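May
By Ekaette Adebisi

The table in Omolara Ekpo's kitchen in Tavimholm seats six if nobody minds knees. She bought it from a neighbour who was moving to Rurkden and wanted it gone by Saturday. It cost her 70, with two chairs thrown in, and she has since spent more than that on things to put on top of it.

"I never thought about placemats until I had a table I liked," she says. "My mother used a plastic cloth and wiped it down. You couldn't see what was under it and I don't think any of us ever asked."

Cloths came first. She tried a linen one from Economou, the homeware shop by the station, and gave up after a month of washing it. Then came cork, which stained, and a set of felt mats that collected crumbs and would not let go of them. The woven ones have lasted longest. A damp cloth does for most spills, and they go in the sink when there has been curry.
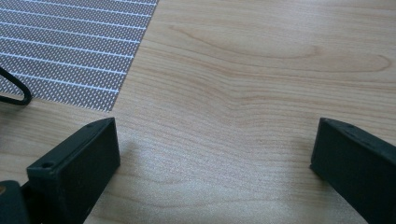

A grey woven mat with pale stripes, on a light wooden tabletop.

Yakubu Ogunleye, who runs the table linen counter at Economou, sells more woven mats than anything else on his shelves. Grey goes fastest. He puts this down to the number of pale tables in the town's newer flats, where a white mat disappears and a dark one looks heavy. A thin stripe helps too, he says, as it gives people something to line up with the edge of the table.

Most of his customers buy four. He would rather they bought one, took it home for a week and came back. "Put your own plate on it," he says. "People choose a mat in the shop and find out at dinner that the plate hangs over both ends."

His other advice is about storage. Woven mats should be kept flat, in a drawer or under a tray. Rolled up, they curl at the corners, and a curled corner will tip a glass. If one has already gone, he leaves it under a few heavy books overnight.

Ekpo keeps hers in the drawer below the cutlery, 9 of them now, in two patterns that nearly match. On weekdays she puts out a single mat and leaves the rest of the table clear for post, homework and the sewing machine. When her cousin Ikechukwu Danladi comes to eat they all come out — he is a large man and not a careful one with gravy.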